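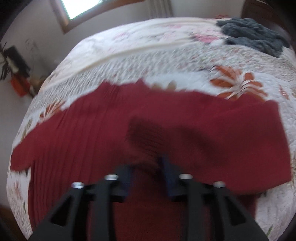

Red knit on the bed, ribbing and all.

Munther Khasawneh, who oversees fleet purchasing for the county rescue district, has asked me on several occasions to set down how our service chose its most recent ambulance. The decision took longer than any of us had planned, and a number of neighboring departments have since written with questions. I served on the specification group as the crew representative, and the views given in this post are my own.

Our previous unit was a van-type ambulance that had served the district well but had become costly to keep on the road. The rear air conditioning failed in two consecutive summers, the side door required regular adjustment, and the electrical panel had been altered so many times that the wiring diagram no longer matched the vehicle. Lertchai Kamolrat, our senior mechanic, kept a written log of every repair. That log proved to be the most useful document we had when drafting the new specification.

Four builders were invited to respond, and two submitted complete proposals. Trollberg offered a modular body on a medium-duty chassis. Vikside offered a lighter body on a van cutaway, at a lower price and with a shorter delivery period. Both were sound vehicles. The district covers a large rural area with several gravel roads and one steep grade, and our longest routine transfer takes 90 minutes in good weather. For that reason ride quality in the patient compartment was given more weight than purchase price.

Each builder provided a demonstration unit. We asked that the same crews drive both vehicles over the same route, with a weighted training manikin on the cot and an attendant seated in the rear. Apinya Jaidee, who has worked as a paramedic in the district for 16 years, prepared the evaluation form. It asked crews to reach for commonly used items while belted in, to load and unload the cot on a slope, and to rate the noise level at highway speed. I would encourage any department to do the same. A vehicle that appears generous on a drawing may place the suction unit just beyond the reach of a seated attendant, and we found this to be the case with one of the two.

The Trollberg unit was selected. Its air suspension performed well on gravel, and the builder was willing to alter the cabinet layout without treating every change as a new design. We moved the sharps container, lowered the main glove rack, and replaced one bench cabinet with an open bay for the monitor. We also specified a payload reserve of 1,720 pounds after all fixed equipment was installed. Ifeanyi Ekwueme, who managed the contract on the builder's side, visited the station before the drawings were signed and spent a full shift riding with the crew.
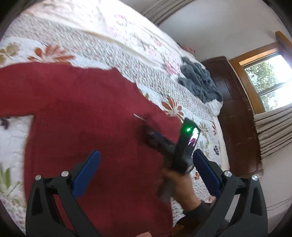 Red knitted garment and flowered quilt.

Warning lights and sirens were the subject of more debate than any other item. The specification group settled on a Panyasiri light package with a reduced night setting, which lowers the output when the vehicle is parked at a scene. Crews had reported glare from the rear lights of the older unit while loading patients after dark. The night setting is selected by a single switch beside the rear doors – a small matter on paper, and one that our crews now mention often.

Delivery took place in December. Before the unit entered service, Mr. Kamolrat and a second mechanic carried out an acceptance inspection lasting most of a day. They found a loose ground strap, a cabinet latch that did not close fully, and a missing label on the oxygen compartment. The builder corrected all three items before final payment was released. Departments that have not written an acceptance inspection into their contract should consider doing so, and should state plainly that payment follows the corrections.

The vehicle then spent 60 days as the second-out unit so that every crew could become familiar with it. Kamol Nilsuwan arranged the driver training, including backing exercises and a session on the taller body's clearance at the hospital canopy. One matter remains open. The Cindis cot mount supplied with the vehicle is rated for our present cot, and we have yet to confirm whether it will accept the powered model the district hopes to buy. I will report on that when the manufacturer's written reply has been received.

Requests for a blank copy of the crew evaluation form may be left in the comments.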